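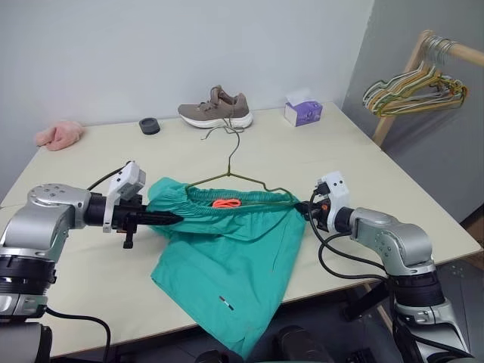
Hala Ait Ali wrote in last week to ask if we'd ever hire somebody who had never set foot in an eye clinic, and the short answer is yes, please, I'd love to!

So here goes. I'm Ildikó Bognár, I run the front end of Lumoreo Eye Care in Clurkstead, and I'm looking for an optometric technician to start in April. Full time, 38 hours would be lovely but we do 40 like everybody else (sorry), mostly daytime, with one late shift a week that ends at 7:30 p.m.

What would you be doing? Pre-testing, mainly. You'd bring patients back, take their history, check their vision, run the pressure check and the visual field machine, and get everything into the chart before Dr. Forsyth comes in. Gillespie Forsyth likes his charts tidy and he will tell you so – nicely, but he'll tell you. You'd also teach new contact lens wearers how to get the things in and out, and that can take five minutes or most of an hour. I once had a man in the chair so long that we ended up trading soup recipes. He wears his lenses every day now.

There's some phone work too, and a bit of frame adjusting when Kenza Ait Brahim is busy at the optical desk. She's been bending temples and swapping nose pads for 19 years and she'll show you how if you're curious.

I don't need a certificate. If you have one, great, the pay starts higher. If you don't, we train you here for your first 5 weeks at full pay, and after your first year we cover the exam fee and give you up to $400 toward study materials. What I do need is a high school diploma or GED, decent typing, and somebody who can talk to a scared eight-year-old and a grumpy grandpa in the same morning. A second language is a big plus. We hear a lot of Spanish, Arabic and French in the waiting room, and right now Hicham Benmoussa gets pulled out of the back office every time we need the last two.

Benefits: health and dental after two months, paid holidays, your own eye exam and a pair of glasses every year (family gets a discount), and free parking behind the building, though the spots are tight.

You'll be on your feet a good part of the day and the exam rooms are dim, so wear comfy shoes. Scrubs are on us.

To apply, send me a resume and a few lines about yourself, or drop them off at the front desk before 4 p.m. Skip the formal cover letter if you hate writing them – I hate reading them. I call everybody back, even if it's a no. First chats are by phone, then you come in and shadow us for a paid half day before either of us decides anything.

Hala, I hope you're sending yours!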